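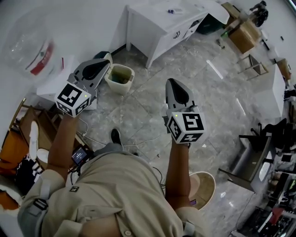
How to set a stop-loss in Skurusum

Open a demo account first and practice with play money. When you go live, fund it with $500 or less.

1. Log in and pick the currency pair you want to trade.
2. Click New Order and enter your trade size.
3. Tick the Stop-loss box. It is off by default.
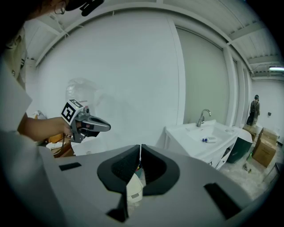

4. Enter the most you are willing to lose as a percent of your balance. I use 2.
5. Click Confirm, then check the Open Trades tab to see that the stop shows next to your order.

You can move the stop later by clicking the pencil icon. Prices can jump past it overnight.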